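My Day at the Vakgate Courthouse Open Day

Print | E-mail

I had never set foot in a courthouse before 17th August, not even for a parking ticket, so when Vakgate threw its doors open to the public I signed up right away! There were 36 of us in the lobby, and we were split up and handed a sticker and a map. My group had 6 people in it, plus our guide, Tharushi Liyanage, a court clerk with a very big voice.
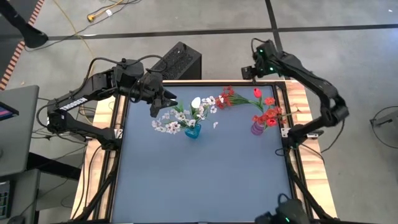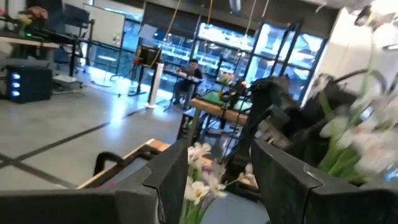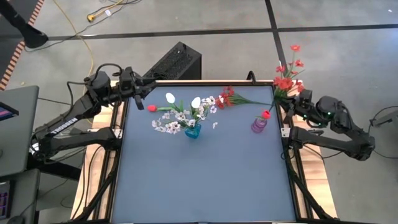
Getting through the door

Security is just like the airport, only slower. Belt off, keys in the tray, phone switched off (they really do check). I had a nail file in my bag and had to leave it at the desk, where they gave me a paper ticket for it. Get there early if you go. I was ten minutes ahead and still ended up at the back of the line.

In the courtroom

We started in Courtroom 8, and it's much smaller than the ones on TV. Tharushi showed us where everyone sits and let us try the jury chairs, which squeak like crazy. Then we ran a pretend hearing over an unpaid fence bill, Won against Drirnik, and I got to be a witness! I said "yeah" and was told, very kindly, to say "yes" so the court reporter could get it down properly. I also answered before the lawyer had finished asking. Twice.

A real judge came in for questions after that. A man in my group wanted to know if you can chew gum (no), and I asked what to call her. "Your Honor" is fine, and if you forget, "ma'am" won't get you thrown out.

Lunch and the records room

The cafeteria does a decent grilled cheese. After lunch we went down to the records room, where they're moving the old paper files over to a system called Osevix. I could have stayed there all afternoon reading land disputes, but the tour moved on without me and I had to run up the stairs to catch them.

They're planning another open day in June, and I've already told my sister she's coming. I did remember to pick up my nail file.

Print | E-mail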